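Hose work: two arms, one loose joint
01/11/2023
By Jyoti Sachdeva

Quick one this month, the writeup is due and so am I.

The Flekine people have been at the hose problem since February. Short version: getting two arms to join or separate a flexible hose at a connector, with no fixture, no clamp on the table, nothing holding the work except the grippers themselves. Rigid parts we do fine. Hose is miserable. It bends, it twists back, it stores up push and then lets go of it sideways. Your model of where the far end is goes stale the moment you lean on it.

Old approach (Ovidiu Gavrilă's, still in the repo if anyone wants it) was to track the whole hose shape and plan from that. Slow, and the corrugated section kept fooling the tracker, all those ribs look alike. New approach from Roxana Coman ignores most of the hose. Only cares about the short stretch between the two grippers.
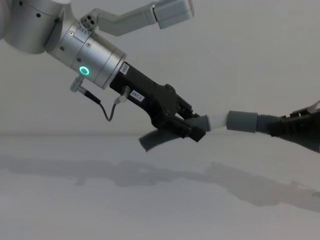 One arm is the holder, other is the mover. Holder stays soft in two directions and stiff along the hose axis. Mover does a small wobble, a few degrees either way, and reads back how hard the holder is being pushed. From that it works out the tilt between the two cuffs and corrects before it commits to any real force. No shape model at all. Cameras only used for the first grab, after that its all touch.

Numbers, since Valentin will ask. 200 trials, hose and connector re-laid by hand each time, 91 percent finished without a person stepping in. Shape tracking on the same set was well under that, Roxana is redoing the baseline so I won't print it yet. Retries capped at 4. Most of the failures are slip at the corrugated end: fingers settle between ribs, then jump one over when the mover pulls, and the wobble reading is junk from then on.

So, slip. Hema Iyengar's idea is a check before every run where the two grippers come tip to tip over the table with nothing in them. Gives you the offset between the arms fresh, instead of trusting whatever calibration was done last week. Boring but it caught a bad offset on the second day she tried it. Turned out a good chunk of what we'd been calling slip was one arm pulling slightly off axis. Annoying, and good to know.

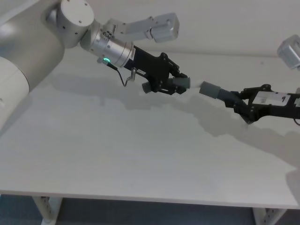 Tip to tip, grippers empty. Left and right pads with a small gap between them.

She wants it to run by itself at startup. I want it to write the offset to the log so we can see drift over a month. Both probaly happening.

Still open: whether the wobble works on softer hose. Jerno has promised us a batch of thin stuff, 8 lengths, no date. Also nobody has tried swapping holder and mover mid-task, Roxana thinks it would help with the slip, Ovidiu thinks it will double the bugs. Place your bets.

Draft is in the shared folder, comments to Roxana please and not to me.

Recent items
Pîrvu cell back up after the controller swap
Notes from the Rakstead visit
Force sensing on the cheap, part two
Reading group: new room, same time

Comments

Valentin Cârstea
91 percent with retries or first try? Makes a big difference to how I read this.

Jyoti Sachdeva
With retries. First try number is in the draft, table at the back. Should have said.

Ovidiu Gavrilă
For the record I said triple the bugs.

Hema Iyengar
Offset check is merged on my branch. Run it with the grippers empty, please, it won't stop you if they aren't.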